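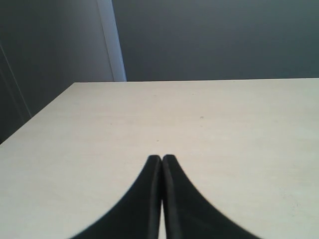
Skedon Cadernos Início Edições Autores Submissões
Pesquisar neste site Digite aqui
Categoria: Artigos > Cultura material e vida doméstica

3. A superfície de apoio

O tampo claro é o ponto de partida desta secção. Nos inventários que o grupo Longo recolheu em setembro, a mesa aparece quase sempre como fundo – registam-se as loiças, os talheres, os panos, e a mesa fica numa linha só, "mesa, clara", às vezes nem isso. Problema antigo da literatura sobre o espaço doméstico. Costa já o tinha notado no relatório preliminar (Cosimo Costa, documento interno, 26 de março de 2019), mas sem tirar daí grande consequência.

Três pontos a reter. Primeiro, a cor. Um tampo creme ou esbranquiçado mostra tudo: riscos, pontinhos escuros, manchas ténues. Os participantes falam disso sem que se lhes pergunte. "Limpo e parece que não limpei", disse uma participante do conjunto Lovitz. Nas 124 fichas preenchidas, a queixa volta em contextos muito diferentes – a cozinha arrendada, a cozinha herdada, a copa do local de trabalho. Segundo, a extensão livre. A mesa desocupada é descrita como estado desejável e provisório, uma coisa que se alcança à noite e se perde de manhã. Terceiro, a borda, tratada mais abaixo.

3.1 Tabuleiro e taça

O par mais frequente nas fichas. Tabuleiro retangular, taça redonda – funções vizinhas mas não iguais. O tabuleiro delimita, diz onde as coisas devem ficar; a taça recolhe. Quando estão os dois na mesma mesa, a relação entre eles raramente é fixa: taça dentro do tabuleiro (uso de transporte), taça ao lado, taça encostada à frente. Esta última posição foi a que deu mais trabalho na codificação, porque o manual Stostell só prevê "dentro" e "fora". Acrescentámos uma terceira categoria, "adjacente", com o acordo dos 2 codificadores.
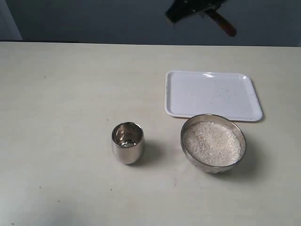 Figura 1. Tabuleiro branco de plástico e taça de aço inoxidável na metade direita do tampo, posição "adjacente".

Como se vê na Fig. 1, a taça fica à frente do tabuleiro, do lado de quem olha, e sobrepõe-se ligeiramente ao rebordo. À esquerda, além de um copo de aço perto do centro, o tampo fica livre. Interessa-nos esta assimetria. Nas entrevistas, a metade livre tem nome: "o lado de trabalhar", "o lado bom", "o meu lado". A metade ocupada não tem nome nenhum. Não é possível dizer, com os dados que temos, se a distribução depende da mão dominante; a variável não foi recolhida, falha nossa.

Materiais. O plástico branco e o tampo claro são próximos em tom e vários participantes dizem que o tabuleiro "desaparece" na mesa. A taça metálica não. Devolve os cinzentos do que tem à volta, e quando traz faixa decorativa na parede exterior é muitas vezes identificada por ela ("a da risca"). O valor afetivo concentra-se aí – o tabuleiro substitui-se, a taça guarda-se.

3.2 A borda

Menos material do que queríamos. A borda do fundo, contra a parede, é zona morta para quase todos: coisas empurradas para lá e esquecidas. A da frente é a zona de perigo, sobretudo em casas com crianças. Entre as duas a mesa organiza-se em faixas, e e a faixa do meio é a mais disputada. Volta-se a isto na secção 4, com os esquemas de uso por hora do dia.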